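# Extension table

An **extension table** is a table whose top opens along a seam so that a spare leaf can drop in. I keep this entry up for the Hultgate furniture pages, and yes, I'm fond of the oval ones – they seat a crowd and nobody bangs a hip on a corner!

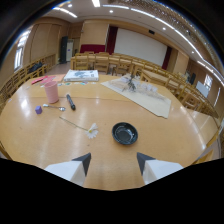 Oval tops show up a lot in halls and reading rooms, usually with a clear finish over pale wood. I like a glossy honey color myself, though it throws the ceiling lights right back at you in a streak, and a black bowl set on it looks twice as dark. A cloth runner calms the shine a bit (beige is a safe pick).

The Mansilla pattern takes 2 leaves and opens to almost 61 inches. Rinance made a longer one, but I've only ever read about it in the Clokent catalog, on page 504.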